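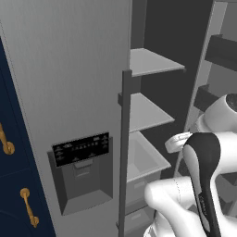 *Cocina común, el frigorífico con dispensador de agua*

**Acta -- reunión de vecinos, edificio Morkska**
25 de diciembre de 2023. Asisten 11 viviendas, 5 más con voto delegado. Se empieza tarde.

**1. Acta anterior**
Leída la de noviembre. Aprobada, con una corrección: la derrama del tejado se paga en cinco plazos, no en ocho.

**2. Ruidos de la obra de Kunier**
- Quejas de los pisos bajos. Empiezan antes de hora, sobre todo los taladros.
- Se pide por escrito el horario y que lo peguen en el portal.
- El contenedor sigue en la plaza de carga. Llamar al ayuntamiento de Cluvville otra vez (van dos).

**3. Cocina común**
Reservas: quien reserve y no venga, pierde el turno siguiente. Votado, sale a favor. Limpieza del suelo -- la hace quien haya usado la sala, el mismo dia. La fregona está en el cuarto de contadores.

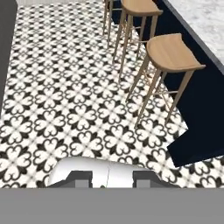

*Suelo y taburetes de la isla*

Se propone alquilar la sala a gente de fuera. Mucha discusión. Unos que sí, por los gastos; otros que bastante lío hay ya con las llaves. Queda pendiente, que alguien traiga precios de otros edificios.

**4. Calefacción**
Mahama manda presupuesto de revisión de la caldera. Falta el desglose, así no se vota. Reclamar. Mientras tanto se adelanta el encendido una hora por la mañana. Los del ático dicen que no les llega calor -- purgar radiadores primero y luego se ve.

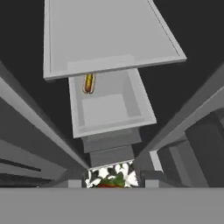
**5. Bicicletas**
Hay bicis en el rellano de la segunda planta. Aviso en el ascensor, ocho días para retirarlas. Las que no tengan etiqueta van al trastero comunitario. Pintar los huecos del garaje, pendiente desde la primvera.

**6. Ruegos y preguntas**
- Luz del portal: parpadea. Cambiar.
- Buzón del 5 sin cerradura.
- Piden que las convocatorias lleguen también por correo, además del tablón. Vale.

Próxima reunión sin fecha, se avisará. Se levanta la sesión.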